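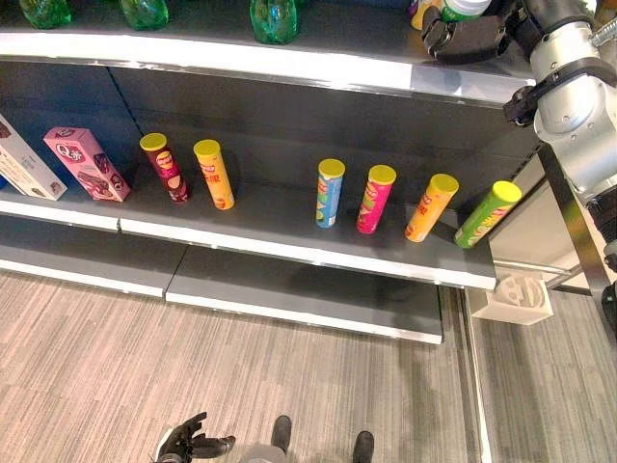 Week 6 handout: From "I see a bottle" to "I can pick the bottle"

Notes by Halina Grabowska, for the Perception and Planning module

Last week we left off with the detector drawing its little boxes and everyone feeling pretty good about it. This week we spoil that. A box in the camera image tells you where something is in pixels, and the arm has never heard of pixels. So we have some plumbing to do, and then we have to plan a reach that doesn't sweep half the shelf onto the floor.

Everything below uses the shelf task from the Canlow exercise set. If you haven't pulled the new version yet, do it before you read on, as the old one still has the wrong shelf heights in it (my fault, sorry!).

What the head camera gives you

The camera looks down steeply, so the shelf levels stack up in the image in a way that fools people. The top shelf is cropped, the bottles up there show up partly, and the gripper is hanging in front of the same area you want to measure. Meanwhile the snack tubes on the level below are nice and clear with their yellow lids, and your detector will love them. It'll give you lovely confident scores on things you weren't asked to pick.

The target in our exercise is the bottle with the white cap and green label. Notice how near the fingers are to it. When the hand is that close, the depth points from the fingers and the points from the bottle end up in one blob, and if you fit a cylinder to the blob you get a very fat bottle leaning at a silly angle.

So, before fitting anything:

1. Take the joint angles at the time stamp of the image. I mean the image time stamp, and I'll be checking.
2. Put the arm model into the camera view and mask out every pixel it covers.
3. Grow the mask by 11 pixels. Less than that and you leave a fringe of finger around the edge.
4. Fit on what's left, and if too little is left, say so and return nothing. An empty answer is a perfectly good answer here.

Step 4 is where most of last year's homework went wrong. People padded the missing points with a guess, and the planner believed them. Planners believe everything.

Frames, again

I know, I know. But we lost an entire lab session to this in June, so once more with feeling. You have a camera frame, a head frame, a base frame and a gripper frame. The pose you fit is in the camera frame. The planner in Duda wants the base frame. If you hand it the camera pose it won't complain, it'll just plan a very tidy path to a spot somewhere near the robot's own chest.

My habit is to put the frame in the variable name. bottle_in_camera, bottle_in_base. Ugly, and it has saved me more evenings than any debugger.

The neck moves too! If the head tilts between the image and the plan, the camera-to-base transform has changed and your pose needs the old one. Look it up by time stamp, same as the joints.

Planning the reach

Once the pose is in the base frame, we ask for a path. The collision model has the shelf boards, the upright post and a simple cylinder for each tube and bottle. A few things to watch:

– Give the front lip of the shelf its own box. It's thin, and the planner will happily cut through it if you only model the board.
– Objects that lean (look at the lime green tube at the end of the row) need a tilted cylinder. An upright one puts the top of the tube in the wrong place.
– Add the fingers in their open shape. The closed hand is a lot skinnier, and that's the one the default file loads.

I ran the stock settings on my own desktop to see what you'd be up against. Out of 152 simulated start poses, 61 gave a path on the first try. Most of the rest were fine after adding a waypoint in front of the shelf, at the height of the target, so the hand comes straight in and goes straight out. Try the waypoint first before you start fiddling with planner settings – it's one line in the config and it's easy to reason about.

Urszula Urbańczyk will take the lab and she has a nice trick for picking the waypoint from the shelf normal. I won't give it away in these notes.

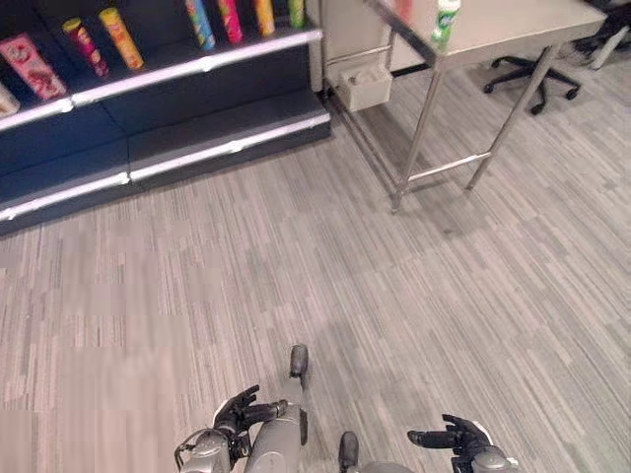 Reading time for this part: 3 minutes

Now we swap the shelf for a table

Part two of the exercise has a different surface and a different set of headaches. The bottle with the green label is on a stainless-steel tabletop, near the left front edge, and its top is out of view. Both hands are down in the lower part of the image, open and empty, which is a nice state to plan from, though they do mean your self-mask now needs both arms and the legs. Check that your mask code isn't hard-wired to the right arm. (Mine was, for longer than I care to admit.)

Polished metal is rotten for depth. The thin table legs and the crossbar tend to come back as holes or as floating specks, and a hole looks like free space to a careless planner. Please don't try to detect your way out of this. Put the table into the collision model by hand, from the measurements in the Zonder scene file, and line it up using the tabletop's front edge.

Two more things go in the model that students often skip. There's a small white container hanging under the tabletop on the left side, right where a lazy path from below would like to go. And there's the office chair base beyond the table on the right. Chairs roll, so don't bake it into the static scene. It belongs in the list that's refreshed from the camera every time you plan.

For the cropped bottle, you have a choice. You can tilt the head up and take a fresh image, or you can use the known height from the object file and fit only the part you see. I'd tilt. It costs you one extra motion and you get to check the label and the cap before you commit to a grasp.

Homework

Use the Plondis log that comes with the exercise set. It has 3,956 images with matching joint readings. Write the self-mask, run the cylinder fit on every image where the target is detected, and plot the fitted radius over time. Mark the places where it jumps and write a line or two on what you think happened at each one.

Hand in the plot, the code and your notes as a single archive. If your radius never jumps at all, come and see me, I'd like to know what you did.

Reading for next week is the chapter on grasp scoring. Skip the proofs and do the small worked problem at the end with a pencil.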